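Vitamin D dosing trial in dialysis patients reports bone marker results

December 9, 2021

A trial comparing two schedules of oral vitamin D in adults on maintenance hemodialysis has found no difference in parathyroid hormone levels between groups, according to results released by the Kemppainen Renal Unit in Gudstead.

The study enrolled patients at 2 dialysis centres, one in Gudstead and one in Sturnitz. Participants received cholecalciferol either once a week or once a month, with the total monthly dose held equal. Of those who completed follow-up, 43 were in the weekly group and 41 in the monthly group. Median age at entry was 51 years.

The primary outcome was change in intact parathyroid hormone from baseline. Secondary outcomes were serum 25-hydroxyvitamin D, corrected calcium, phosphate and bone-specific alkaline phosphatase. Blood was drawn before the midweek dialysis session and analyzed at a single laboratory.

Serum 25-hydroxyvitamin D rose in both groups. The monthly group showed wider variation between samples, which the investigators attribute to the timing of blood collection relative to the last dose. Calcium and phosphate remained stable, and no participant stopped treatment on account of hypercalcemia. 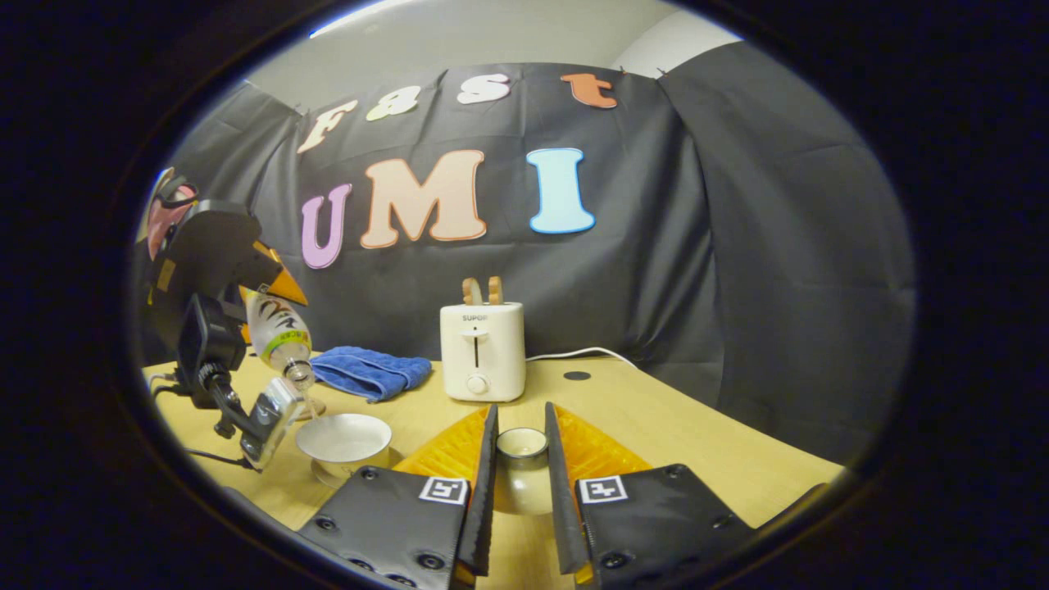 Limitations

The trial was open label and was not designed to detect differences in fracture or cardiovascular events. Patients taking calcimimetics were excluded, so the findings may not apply to those with severe secondary hyperparathyroidism. Residual kidney function was recorded at entry but not repeated.

Adherence was measured by capsule count in the weekly group and by supervised dosing in the monthly group. The report notes that this may have favoured the monthly schedule.

Next steps

An extension study using the Jetau registry will open to enrolment in April. It will add bone density scans of the hip and forearm and will include patients on home peritoneal dialysis.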